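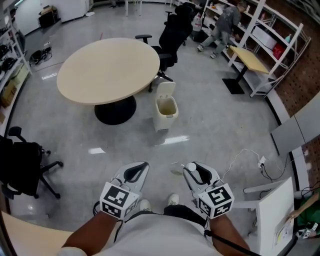
Round table and shelving, Denby workroom.

January 14, 2019
Subject: adhesive shelf-life review, Bergmann stock

The two-part epoxy received from Jornthorpe in May was tested again this morning. Two coupons were bonded and left to cure under a 1,000 g weight. Both reached handling strength within 4 hours - the same result as the first test. The older Brasus hardener has thickened and is not to be used for client work. Colleagues are asked to write the opening date on each container and to enter it in the stock book. Lap shear results will be added to this entry once the full cure is complete.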